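Jovdale basketry

Jovdale basketry is a tradition of plaited and woven container making from the valley of Jovdale and the neighbouring parishes of Galell and Sosa. It covers field baskets, bread baskets, fish creels and a range of shallow trays for household use. The craft was a main source of winter income in the valley until the middle of the last century and is now carried on by a small number of full-time makers and a larger number of part-time ones.

Materials

The usual material is willow, grown in low-lying beds along the river and cut after the leaves have fallen, normally in November. Rods are sorted by length and either dried with the bark on (brown willow) or boiled and stripped (buff willow). Boiling lets the tannin in the bark stain the wood, which gives buff willow its warm colour. White willow is stripped without boiling and stays pale. Split ash and hazel are used for handles and rims, and rush for seats and soft bags.

Imported cane came into use when the railway reached Galell. It is more even than willow and takes less sorting, but older makers regarded it as poor for outdoor work. Flat strips of cane and palm leaf are still bought in for plaited ware.

Techniques

Two methods are found in the valley. In stake-and-strand work, upright stakes are fixed into a base and thinner rods are woven round them. This gives a stiff wall and is used for anything that has to carry weight. In plaiting, flat strips pass over and under one another at right angles or on the diagonal, so that base and sides are made from the same strips. Plaited baskets are lighter and quicker to make.

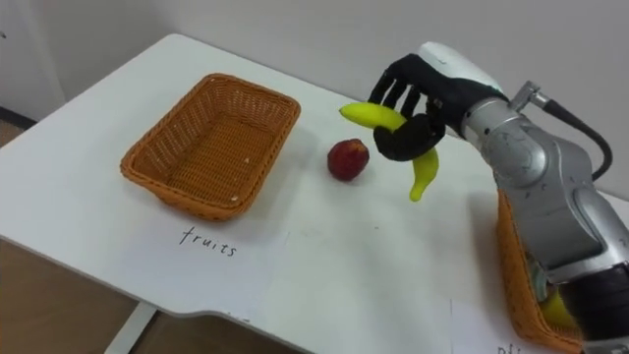

The rim is the part most likely to fail. Local makers finish a stake-and-strand basket with a three-rod border, in which each stake is bent down and tucked behind its neighbours. Plaited pieces are bound instead, with a strip wrapped over one or two hoops. A bound rim can be replaced without taking the sides apart, and rebinding formed a large part of the repair trade.

Types and sizes

The best-known form is the Galell round, a deep basket with two handles used at the potato harvest. The Sosa flat is a shallow oblong tray for drying herbs and carrying eggs. Sizes were fixed by custom and measured by hand spans until the growers' market set its own standards, after which baskets sold there had to carry a stamped tag. Baskets made for home use were never stamped and vary a good deal.

Trade

At its height the trade employed 300 people, most of them working at home and paid by the dozen. Finished goods were collected on a Thursday and taken by cart to the warehouse at Galell. The surviving ledger for one year lists 2149 field baskets, along with smaller numbers of creels and trays. Prices fell once wooden crates and later plastic tubs replaced baskets on farms, and the warehouse was sold to Ullarex, a packaging firm, which used it for storage.

Revival

Interest returned when Nii Lamptey, a furniture maker, replanted 8 of the old willow beds and began teaching base and border work in the former school at Sosa. His pupil Kwesi Acheampong recorded the patterns remembered by retired makers and published them as a handbook with 82 drawings. The handbook remains the main source for the names of the weaves, several of which differ between the two parishes.

Present-day work is sold mostly as household goods. Log baskets and bread baskets account for the greater part of sales, and field baskets are made to order.

See also

Willow growing
Coiled basketry
Rush work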